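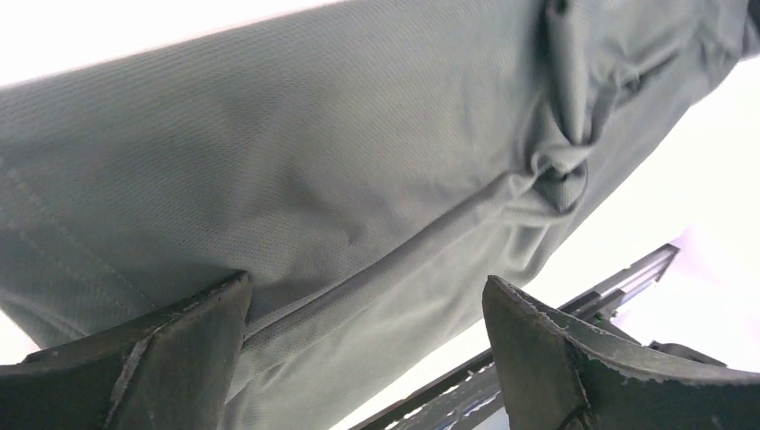 ## Lestley clothing swap moves to the old Tovar store, and the folding tables are back

LESTLEY — The summer clothing swap opens its doors Saturday, 19th August, at 9 a.m. in the old Tovar shoe store on Larer Street. Doors close at 4. Free to get in, free to take things home. Bring a bag.

It's the first swap since January, when the heat went out at the school gym and half the coats never made it out of their boxes. Those coats are still in storage. Don't come looking for them, they'll be put out in the fall.

What there is: shirts, work pants, kids' school clothes, bedding, a rack of dresses, and more plain gray and green stuff than anyone expected. Organizers say 2,648 pieces had been logged by closing time at the drop-off. The January total was 2,099. Drop-off is now closed, please do not leave bags at the back door, it rained on the last ones.

### Why the folding takes so long

Every piece gets laid out flat on a white table before it goes anywhere. White on purpose. Stains show up, so do loose threads, and a dark sock can't hide under a dark sweater. Smooth the cloth out, look along the seams, check the hem, turn it over, do it again. Then fold.

The ribbed fabrics are the slow ones. Weave runs on a slant, the cloth wants to roll up on itself, and a sleeve or a leg bunches into a knot underneath that you only find when the pile tips over. The sorting crew has a rule for these — shake it, lay it down, find one long straight edge and work from that. No straight edge, hang it up and move on.

Small marks get a second look. A crease will press out. A nick won't, and anything with a real hole goes in the mending box. The mending box is out on Saturday too, next to the register counter, and anyone who sews is welcome to dig through it. Needles and thread on the table. Buttons in the coffee can.

### What to know before you go

- Enter from Larer Street. The parking lot door is for unloading only.
- Parking: 70 spaces behind the building, shared with the pharmacy. The pharmacy closes at noon so it gets easier after that.
- No numbers, no tickets. Line starts at the door.
- One bag per person until 11, then take what you can carry.
- Kids' sizes are in the front window area, adult sizes along the two long walls, bedding in the back.
- There is one fitting room. It has a curtain now.
- Strollers OK. The isles are wider than they were at the gym.

Please refold what you unfold. Doesn't have to be pretty. Sleeves in, in half, in half again, back on the pile it came from. If you don't know which pile, hand it to someone with a yellow apron.

### The room

Tovar closed the shoe store two years ago and the space has mostly sat since then. The shelves are still up, which turned out handy for jeans. The landlord is letting the swap have it through the end of the month at no charge. The lights in the back third are on a separate switch and were fixed this week. The carpet is what it is.

Rent at the gym was going up anyway. A few people have asked if the swap could stay on Larer Street for good. No decision on that, and nothing is promised past this month.

Money: the Gustament fund, which pays for the tables, hangers and bags, put in $3,000 this year. Most of it went to hanging racks and a steamer. The steamer will be running by the mending box for anyone who finds something they like under the wrinkles. Ask first, it spits.

### Leftovers

Whatever is still on the tables at 4 gets sorted once more. Good work clothes go to the job center, sheets and towels to the animal shelter, and the rest is bagged for the rag buyer, who pays by weight. Last time that covered the truck rental with a little left over.

Help is needed for the last part most of all. Sorting and bagging starts right at 4 and should be done by 6:30 — come in clothes you can get dusty. Wear closed shoes. Pizza for whoever stays.

Folding help is also welcome Friday night from 5 until the tables are done. Park on the street for that one, the lot gate is locked after 6.

The Larer Street bus stops across from the store. On Saturdays it runs every half hour, last one back towrad the high school at 5:10. Bags ride free but keep them off the seats.

Lost and found from January, including one very nice left glove, is at the front counter. Same counter for questions about size, returns (yes, you can bring it back the same day) and the sign-up sheet for fall.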